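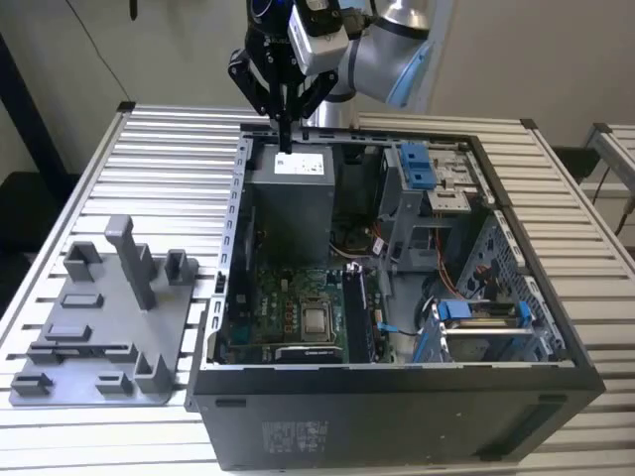

Reciclaje de ordenadores: qué hacemos antes de desmontar

El taller de Omham ha empezado el año con las torres de sobremesa que llegaron de las oficinas de Skonham. Son 90 equipos y todos siguen los mismos pasos. Primero se tumba la caja y se quita la tapa lateral, para tener a mano la fuente, la placa y las bahías de disco.
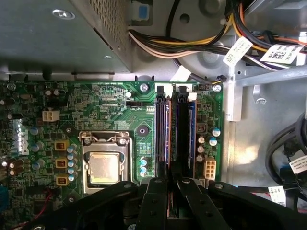
Los cables de alimentación se sueltan tirando siempre del conector. Las etiquetas se dejan puestas, porque Bodnár las pide para el registro de piezas. El procesador no se saca del zócalo hasta el final. 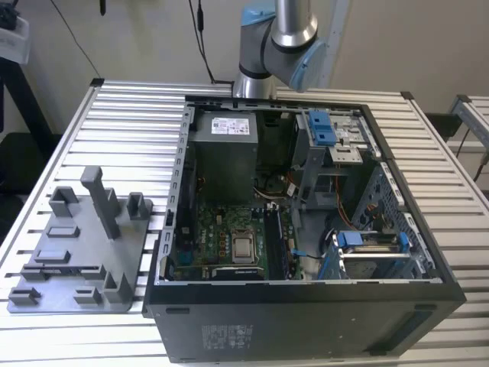

Una torre sin la tapa lateral, con los cierres azules de las bahías a la vista.

En muchos modelos las bahías se abren con pestañas de plástico y no hace falta destornillador. Conviene no forzarlas, ya que con los años se vuelven quebradizas. Los discos se entregan aparte en Jadgate, donde se borran o se destruyen. 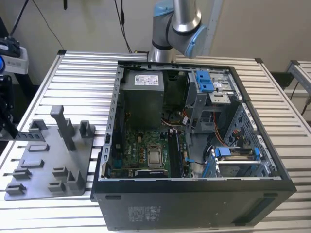
Las cajas metálicas van al contenedor de chatarra y las placas, al de electrónica. El año pasado salieron del taller alrededor de 565 kilos de material. La próxima recogida en oficinas será en junio.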